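Clarkari 14 - Planungssoftware für zweiarmige Handhabung von Textilien

Faltung, Aufdecken, Glattziehen: Bewegungsplanung und Wahrnehmung für weiche Werkstücke
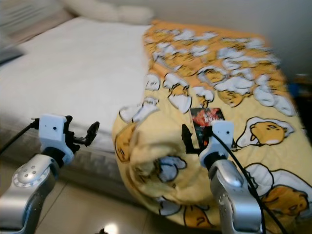 Lesezeit: 4 Minuten

Clarkari ist ein Softwarepaket für Roboter mit zwei Armen, die Decken, Laken, Handtücher und ähnliche Textilien greifen und bewegen. Es umfasst die Wahrnehmung, die Griffplanung und die Regelung beider Arme. Die Software läuft auf einem Industrierechner neben dem Roboter und wird über eine Weboberfläche bedient. Eine Verbindung ins Internet ist im Betrieb nicht erforderlich.

Mit Version 14 wurde der Planer für große Decken neu geschrieben. Ältere Versionen behandelten eine Bettdecke wie ein dünnes Tuch und unterschätzten dabei die Höhe der Falten. Der neue Planer rechnet mit einer einstellbaren Materialdicke und hält den zweiten Greifer so lange zurück, bis die Faltenkante im Modell stabil ist.

Wahrnehmung

Die Kameradaten werden in drei Klassen zerlegt: Textil, Unterlage und Fremdobjekt. Bei gemusterten Bezügen ist die Trennung schwieriger als bei einfarbigen, da gedruckte Konturen leicht als Faltenkanten gelesen werden. Die gelbe Steppdecke mit den Eigelbfiguren ist so ein Fall: Die blaugrauen Umrisse der Figuren laufen in die hochgeschobene Falte hinein, daneben beginnt die weiße Matratze. Clarkari wertet deshalb Farbe und Tiefe getrennt aus und übernimmt eine Kante erst, wenn sie in den Tiefendaten bestätigt ist.

Kleine flache Gegenstände auf dem Textil, etwa eine Karte, werden als Fremdobjekt geführt. Der Anwender legt fest, ob der Planer sie umgeht, die Aufgabe anhält oder sie ignoriert. Voreingestellt ist Umgehen.

Griffplanung

Für jeden Arm berechnet die Software bis zu 20 Griffkandidaten und bewertet sie nach Erreichbarkeit, Abstand zum anderen Arm und erwarteter Lage des Stoffs nach dem Anheben. Die Bewertung ist in der Oberfläche einsehbar und kann je Kriterium gewichtet werden. Ein Arm kann als Haltearm festgelegt werden. Er drückt den Stoff dann auf die Unterlage, der andere zieht.

Agnese Bite aus unserer Anwendungstechnik empfiehlt, mit festem Haltearm zu beginnen und die freie Zuordnung erst zu aktivieren, wenn die Kraftgrenzen eingestellt sind.

Regelung

Beide Arme werden in einem gemeinsamen Takt geregelt. Bei Überschreiten der Kraftgrenze öffnet der ziehende Greifer, der Haltearm bleibt stehen. Das Verhalten lässt sich umkehren, allerdings nur im Servicemodus. Kabel an Greifer und Handgelenk können als flexible Sperrzone hinterlegt werden. Die Sperrzone wird mit dem Arm mitgeführt und bei der Kollisionsprüfung berücksichtigt.

Aufgabeneditor

Abläufe werden aus Bausteinen zusammengesetzt. Mitgeliefert werden 18 Bausteine, darunter Ecke suchen, Kante anheben, Aufdecken, Zur Mitte falten und Glattstreichen. Eigene Bausteine können in Python geschrieben werden. Der Editor prüft vor dem Start, ob alle Zwischenpositionen erreichbar sind, und markiert die betroffenen Schritte. Ein laufender Ablauf kann nach jedem Baustein angehalten und ab dort fortgesetzt werden.

Voraussetzungen

Zwei Arme mit je mindestens sechs Achsen
Parallelgreifer oder Fingergreifer mit Positionsrückmeldung
Eine Tiefenkamera mit Blick auf den Arbeitsbereich
Industrierechner mit Linux und dedizierter Grafikkarte

Ein Treiberpaket für Greifer der Reihe Koler ist enthalten. Für andere Greifer steht die Schnittstelle Irkier zur Verfügung, die Dokumentation dazu liegt der Installation bei.

Grenzen

Transparente Folien und stark glänzende Stoffe werden nicht zuverlässig erkannt. Spiegelungen auf Fliesenböden können die Tiefenmessung am unteren Bildrand stören - in diesem Fall den Arbeitsbereich in der Oberfläche enger ziehen. Bezüge mit offenem Reißverschluss sollten vor dem Start geschlossen werden. Für Arbeiten, bei denen eine Person im Bett liegt, ist Clarkari nicht freigegeben.

Lizenz und Preis

Einzelplatzlizenz je Roboter, 1390 Euro pro Jahr zuzüglich Mehrwertsteuer
Updates und Support per E-Mail enthalten
Einrichtung vor Ort auf Anfrage
Hochschulen erhalten eine eigene Lizenzform ohne Servicemodus

Bestehende Lizenzen der Version 13 gelten weiter und können in der Oberfläche unter System umgestellt werden. Gespeicherte Abläufe werden übernommen, die Kraftgrenzen müssen neu bestätigt werden.

Kontakt

Oberholzer Robotiksoftware
Vertrieb: Thaddäus Ruchti
Technische Fragen: Nayara Paiva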